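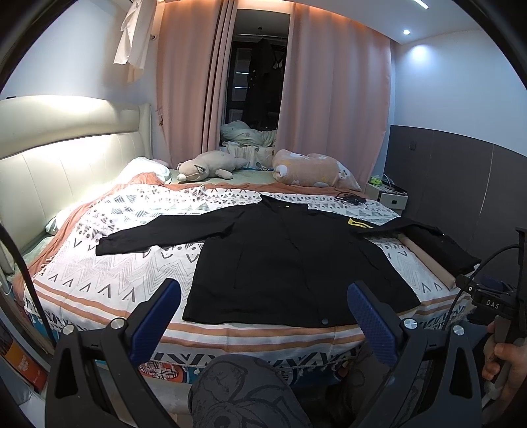

3.2 Where the folding gets done

I went into this part of the study expecting to write about closets. Instead I spent most of July thinking about beds. Of the 84 households in the Poteck sample, 21 told us they own a table big enough to fold a jacket on, and most of those still used the bed (so do I, so I can't say much). In the diaries people called it "the sorting spot" or just "the pile," and jackets and pants tended to get laid out flat first, before anything went near a hanger or a suitcase.

Dark clothes turned out to be a nuisance for our coders! On a busy cover like the one in Figure 4 the outline of a black garment is easy to follow, but whether it's folded pants or something else can take a second look. We ended up adding an "unsure" box to the Boersma checklist, and I wish we'd had it from day one.
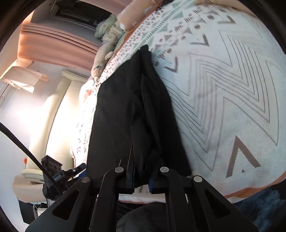 Figure 4. Black garment, possibly folded pants, lying lengthwise on a patterned bed cover.

The long fold down the middle is what we coded as a "ridge." We logged 159 of them across the full set, and I'll come back to the ones on softer bedding in Section 3.4.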